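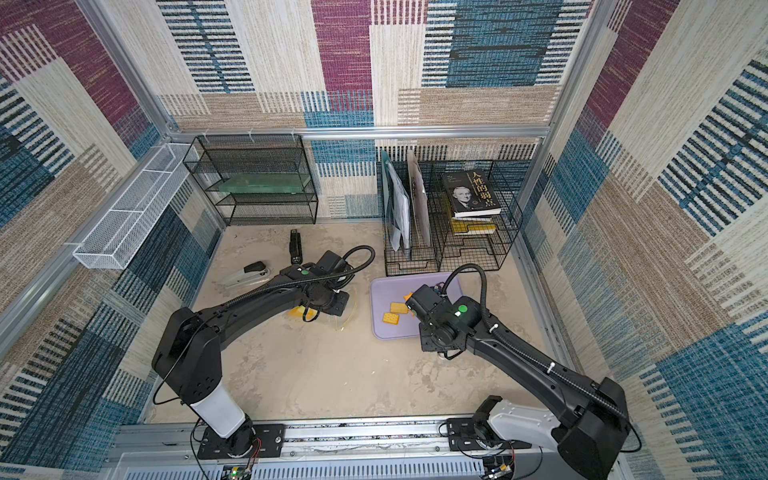

Amparo Figueroa wrote to us in March that a bench rulebook is only worth buying if the people who run the bench can find the right page while an arm is powered up, and she asked whether the Plallon Bench Practice Kit meets that test. For most of its contents we can answer yes. Two sections do not meet it, and buyers should know which ones before they place an order.

Plallon Bench Practice Kit, Edition 2
Reviewed for the Nillgate Shared Laboratories equipment bulletin
Price as supplied: $700 for one site license and one boxed set

What is in the box

The kit consists of a spiral-bound rulebook, a wall chart, a pad of start-of-shift sheets, a roll of floor marking tape and a set of colored tags for tools and props. The license allows a site to print further copies of the sheets for its own use. Access to an editable version of the rulebook is included and was working on the day we received our login.

The rulebook sets out 14 rules for small robot arms used on tabletops and in low enclosures. It is written for teaching laboratories, data collection rooms and light assembly benches. It does not replace a risk assessment, and the opening page says so plainly. Sites that must meet a formal safety standard will still need to do that work separately, with a qualified person.

How we reviewed it

We put the kit into use at the Baptista building, where the benches have two arms working over a shared floor. Tasks there include sorting, handing over and picking up household objects, and for part of the review the arms handled dry snack foods with trays and kitchen tools. Operators filled in the supplied sheets at each start and each handover. By the end of the period the shared log held 2,000 entries, and we read all of the entries in which an operator had marked a rule as unclear.

Staff were given the rulebook one day before the tags and tape were brought in. No training session was held. We wished to learn how much of the kit could be understood from the page alone.

Rules on the shared reach zone

Rules 1 through 4 deal with the area that both arms can reach. They require one named operator per enclosure, a stated parking position for each arm, and a spoken call before a hand goes past the rail. The wording is short and the order is sensible. The third rule, on parking positions, produced the greatest change in daily habits. Operators had been stopping the arms wherever a task happened to end. Under the rule, an arm goes to its parking position before anything on the floor is moved by hand.

The rulebook also advises that an indicator light should never be read as proof that an arm is safe to approach. We strongly support this. Lights on a wrist or gripper mean different things on different models, and a visiting operator may carry the wrong meaning from one bench to the next. The kit asks each site to write out the meaning of every light on the wall chart. The space given for this is too small, and we used a second sheet.

Rules on cables

Rule 5 covers cable loops. It asks that a loop be wide enough for the full motion of the joint, that it be fastened at fixed points along the arm, and that the clips be looked at during every start-of-shift check. The drawings are clear. The rule says less than we would like about bare boards and loose wiring near the base of an arm. A single line advises that these be "protected as needed." We consider that line too weak. A site with open circuit boards along the mounting rail should write its own rule, stating who may touch them and what cover is to be used when liquids or crumbly materials are on the floor of the cell.

Rules on objects in the cell

Rules 6 through 9 are the strongest part of the kit. Every object inside the enclosure is to be placed in one of three groups: task objects, fixed background and items awaiting removal. Each group has its own tag color. Shelving, wall baskets and file organizers count as fixed background, along with whatever is stored on them, and the rulebook asks that their contents be listed and left alone for the length of a task series.

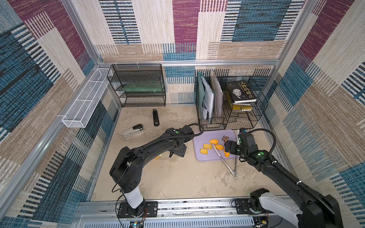 Two-arm enclosure with crackers, a cutting board and tongs; staplers and desk storage share the cell.

Small office items gave our operators the most difficulty. A stapler may be a task object in one series and background in the next, and the tag must be changed each time. Several log entries record a disagreement over this point. The rulebook gives the decision to the named operator, who must write it on the sheet before the first motion. Once that line was being filled in, the disagreements stopped appearing in the log.

Books, folders and papers are covered in a short note under Rule 8. The note asks sites to think about what can be read in a recording. Staff should take out anything that carries personal details. A published book is acceptable as background, provided it is listed and stays in the same place.

Rules on food and food tools

Rule 10 is the first of the two sections that fell short. It states that food used as a test material "should be handled hygienically," and then refers the reader to local policy. The following page discusses gloves at some length and says almost nothing about surfaces. In an enclosure where grippers pass over both food and office supplies, surfaces are the main concern. Trays and cutting boards need to be washed on a schedule. Tongs that lie partly on the bench floor should be treated as unclean at the contact end and at the handle end alike. A floor that shows smudges and scuffs should be wiped down and checked before the next food series begins, whether or not the marks come from food.

We have added the following local wording and recommend it to other sites:

Food placed in a robot cell is test material and may not be eaten.
Food is kept on a tray or board. A piece that touches the floor of the cell is thrown away at the next pause.
Boards, trays and tongs used in the cell are labeled and are not returned to a kitchen.
Gripper fingers are wiped before and after each food series.

Rules on stopping and reporting

Rules 11 through 13 address stops, near misses and the return to work. The text on near misses is generous in tone and asks for a report of any unplanned contact between an arm and a wall, a prop or the other arm. The report form fits on half a page. Operators told us that they were willing to complete it, and the log bears this out.

Rule 14, on software changes, is the second section that fell short. It runs to four pages and cannot be used at the bench. The requirement itself is sound: after any change to motion limits, both arms must be run slowly through their full range with the floor cleared. That sentence appears in the middle of the third page. We have moved it to the wall chart.

Quality of materials

The rulebook lies flat when open and the print is large. The tags held well on plastic and metal but came off woven fabric, so wall panels need a different method. The floor tape left a faint residue on one bench after removal. The start-of-shift pad is the item most likely to run out first, and sites should print a supply early.

Comparison

Gandis offers a rule set at a lower price, supplied as a download with no tags or charts. We reviewed its text only. It treats cables and exposed boards more fully than Plallon does, and it has no section on background objects. A site that already labels its props may find the Gandis text sufficient. A site starting from nothing will save time with the Plallon kit.

Recommendation

Approved for purchase by Nillgate benches with one or two small arms, on condition that Rule 10 is supplemented with the wording given above and that the slow-run requirement in Rule 14 is posted at each enclosure. Benches with exposed circuit boards must also have a written local rule in place before the kit is adopted. Requests for a printed copy of our supplement should be sent to the equipment desk with the bench number and the name of the responsible operator.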